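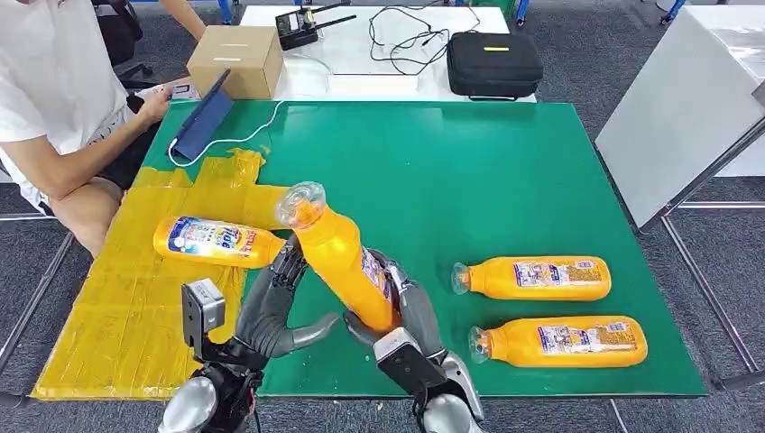
Pre-purchase bench check, two-hand cell
22 October 2020

I do this walk-around before I'll sign off on any equipment money, and my comments are as blunt as I felt. The Drenura quote covers the hands, the Nosia quote covers tables and guarding.

1. Grip on the bottles: OK
We buy the orange ones from Clullano, 158 to a carton, and they're slick! Ask for a price on spare fingertips now, before the order goes in. I forgot that in June on another job and paid for it later.

2. Tape on the work surface: FIX
The yellow tape is fine for a trial but I don't want it in the final setup. I've put $800 in the budget for a proper fixed mat.

3. Cables on the back table: FIX
Way too much of a tangle for my taste. Add trays and clips to the Nosia order (cheap, and I'll sleep better).

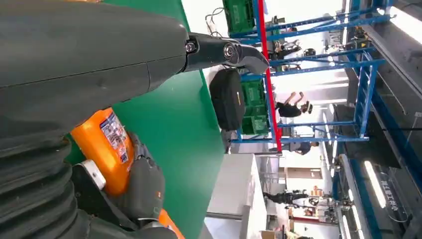

While I was at it I looked at space too. Shelving takes up floor, people need to walk past, and the Drenura drawing shows no walkway at all. I want 4 feet clear on the open side, so somebody please redo that layout before we talk about a second cell.

4. People within reach of the hands: OPEN
Anybody sitting at the table needs a stop button they can hit without getting up. It isn't on either quote. Chareonsuk can price one, and I'd like it wired in from the start.

5. Bottle handling by staff: OPEN
Phones down while handing bottles over, please. I'm asking for 7 hours of training in the budget, all of it at the bench. 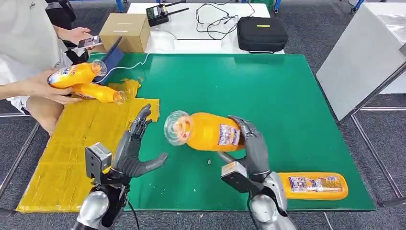
6. Paperwork: NOT DONE
Still need the warranty terms from Drenura and a delivery date from Nosia. No deposit goes out until I have both.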